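4.2 Folding surface and material

Garments differ in how well they hold a crease, so we kept the setting constant. All 269 folds were done on one marble-patterned top, reddish brown with white veins, which makes the edge of a white cloth easy to find. Items to be folded were laid out singly, and the others stayed in the basket.
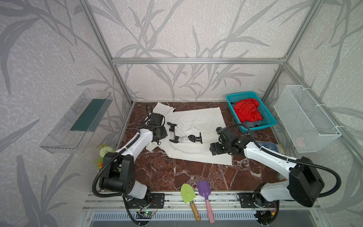
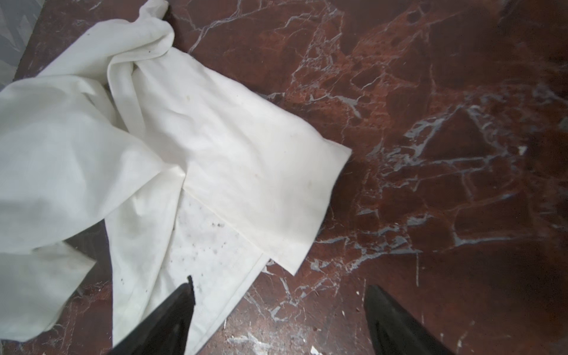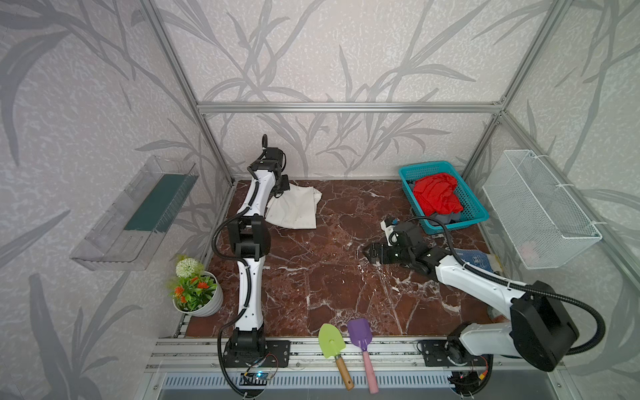 Figure 6. White cloth on the folding surface. First and third: general views, with the teal basket toward the back right. Second: close view of a hemmed edge.

Hems were used as the reference line for the first fold. Where a hem was twisted under, the cloth was opened again before folding, as in Riquelme and Bassi's protocol. This added a step in 31 cases.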